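Hole pattern

A hole pattern is a set of holes or recesses laid out on a part according to a stated rule, so that the set can be specified, made and checked as a unit. The term is used in mechanical design, sheet metal work, furniture making, electrical enclosures and laboratory equipment. The holes in a pattern usually share one diameter and depth, although mixed patterns are common where clearance holes alternate with threaded or dowel holes.

A pattern differs from a group of unrelated holes in that its members take their position from a common origin and from each other. Moving the origin moves the whole pattern.

Contents
1 Terminology
2 Types
3 Specification on drawings
4 Tolerances
5 Production
6 Effect on strength
7 Blind patterns
8 Inspection
9 Numbering
10 See also
11 References

Terminology

Pitch is the distance between the centers of two neighboring holes. In a rectangular pattern the pitch may differ between the two directions, and both values are then given. The web, also called the bar or ligament, is the material left between two neighboring edges. For holes of equal diameter it equals the pitch minus the diameter.

The margin is the distance from the outermost row to the edge of the part. Some shops measure it from the hole center and others from the hole edge, and the two readings differ by half a diameter. Drawings that pass between shops should state which is meant.

A through hole passes completely through the material. A blind hole ends inside it. A recess is a broader term and includes shallow features such as counterbores, spotfaces and molded cups.

Types

Square patterns

In a square pattern the rows and columns are at right angles and have the same pitch. The layout is easy to dimension and easy to address by row and column. It packs less tightly than a staggered layout. For round holes of diameter D at pitch P, the open area of a large square pattern is 78.5 percent multiplied by the square of D/P.

Rectangular patterns

Rectangular patterns keep the right angle but use different pitches in the two directions. They are common on electrical back panels and on shelving uprights, where two vertical lines of holes are repeated at a fixed rise.

Staggered patterns

Every second row is shifted by half a pitch. When the rows are set so that each hole is equally far from its six neighbors, the layout is called a 60-degree stagger. Its open area for round holes is 90.7 percent multiplied by the square of D/P. Most general-purpose perforated sheet is made this way, as it leaves an even web in all directions.

A 45-degree stagger is a square pattern turned by half a right angle. It is chosen mainly for appearance.

Circular patterns

Holes placed at equal angles on a common circle form a circular pattern, often called a bolt circle. Pipe flanges, wheel hubs and motor end plates use this form. The diameter of the common circle is given along with the number of holes and the angle of the first one. Where a cover must fit in one position only, a single hole is moved off the circle or made to a different size.

Irregular patterns

An irregular pattern has no repeating pitch. Each center is listed in a coordinate table. Such patterns are found on castings, where holes must avoid ribs and bosses, and on adapter plates that join two parts with unrelated layouts.

Specification on drawings

A pattern can be dimensioned in three ways. Chain dimensioning gives each pitch in turn, so that errors add up along the row. Baseline dimensioning gives the distance of every hole from one edge or datum. Tabular dimensioning assigns each hole a label and lists its coordinates.

Chain dimensioning is compact but poorly suited to long rows. With a pitch of 10 mm and a small constant error at each step, the last hole in a long row can be out of place by more than its clearance allows, even though every single pitch is within its limits. Baseline dimensions avoid the effect.

A repeated feature is normally called out once, with the number of instances in front of the size. A plate with 36 equal holes therefore needs one size note and two pitch dimensions. Dixit recommends that the number of instances be stated even when the full pattern is drawn, so that a hole lost in copying can be noticed [1].

Tolerances

Position tolerance is usually given as a diameter. The true center of the hole must fall inside a circle of that diameter around the nominal center. If the measured center is off by x in one direction and y in the other, the deviation expressed as a diameter is 2 times the square root of the sum of x squared and y squared.

Two levels of control are often combined. A wider tolerance locates the pattern as a whole on the part, and a narrower one controls the holes relative to each other. This composite method suits parts such as covers and mounting plates. The cover can sit slightly off center without harm, but the screws must all enter their threads.

Clearance holes are made larger than the fastener to absorb position error. With fixed fasteners (studs or tapped holes on one side) only one of the two parts provides clearance, and the position tolerance must be shared between them. With floating fasteners both parts provide it.

Production

Manual layout

The oldest method is to scribe center lines on the work, mark the intersections with a punch and drill at each mark. Accuracy depends on the scribed line and on whether the drill follows the punch mark. Manual layout is still used for repairs and for single parts.

Drill jigs

A drill jig is a plate with hardened bushings that guide the drill. The accuracy of the pattern is that of the jig. Jigs made of cast iron were general in batch production until numerical control became affordable. The Forkthorpe works kept a numbered jig for each of its 51 flange sizes and withdrew the last of them only after its second machining center had been installed [2].

Numerical control

On a numerically controlled machine the pattern is entered as coordinates or as a canned cycle. The operator supplies the start point, the pitch and the number of rows and columns. The order of drilling matters little for accuracy on a machine in good condition, but approaching all holes from the same side reduces the effect of backlash in the screws.

Punching

Thin sheet is punched singly, by a turret press, or in full rows by a gang tool. Punching stretches the sheet slightly. Wide margins on dense patterns tend to buckle, and the sheet is passed through a roller leveler afterward. As a general rule the hole diameter is kept at or above the sheet thickness, as slender punches break.

Molding and casting

In molded parts the holes are formed by core pins. The pitch of the pins is increased to allow for shrinkage of the material on cooling. Shrinkage is seldom equal in both directions, and a mold for a nominally square pattern may need two slightly different pitches.

Effect on strength

Removing material lowers both stiffness and strength. For a plate under tension along a row, the critical section runs across the webs at right angles to the load. The ligament efficiency, defined as the web divided by the pitch, gives a first estimate of the remaining strength. Stress also rises locally at the hole edge. In a wide plate with a single small round hole the peak is three times the average stress. Burrs and scratches at the edge make matters worse under repeated load.

Okoth compared square and staggered layouts of equal open area and found the staggered sheets easier to roll into cylinders without visible flats between the rows [3].

Blind patterns

Blind patterns are used where the holes must hold something upright, collect a liquid or stay closed at the bottom for other reasons. Depth becomes a controlled dimension. For drilled holes the depth is measured to the full diameter and excludes the cone left by the drill point. Flat bottoms need an end mill or a second tool.

Chips collect in blind holes and must be blown or washed out before measurement. In molded blocks a small draft angle is added so that the part leaves the pins, and the hole is then slightly narrower at the bottom.

Square block with sixteen round recesses in four rows and four columns (computer rendering).

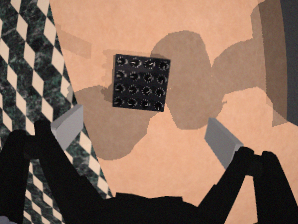 Inspection

Small batches are checked with calipers or height gauges from the datum edges. Center distances can be found with calipers alone by measuring over the far edges of two holes and subtracting one diameter, provided that the holes are equal.

A functional gauge carries pins at all nominal positions. If it drops fully into the part, the pattern is accepted. The gauge gives no numerical values and does not show which hole is at fault. Coordinate measuring machines report every center, and the software can fit the measured set to the nominal one before the deviations are calculated. Reports should state whether such a fit was made, as it hides a shift of the whole pattern.

Numbering

Rows are commonly lettered and columns numbered, starting at one marked corner. In circular patterns numbering runs clockwise from the top or from a reference notch, seen from the outer face. Parts that are symmetrical in both directions need a chamfered corner, a stamped mark or a similar sign if the addresses are to stay valid after handling.

See also

Bolt circle
Ligament efficiency
Perforated metal
Position tolerance

References

1. Dixit, Naveen. Notes on Repeated Features in Part Drawings. Harawira Technical Press.
2. Massawe, Felista. The Jig Store at Forkthorpe. Retrieved 2019-05-02.
3. Okoth, Wafula. "Rolling behavior of perforated sheet in two layouts." Harawira Technical Press, workshop papers, March issue.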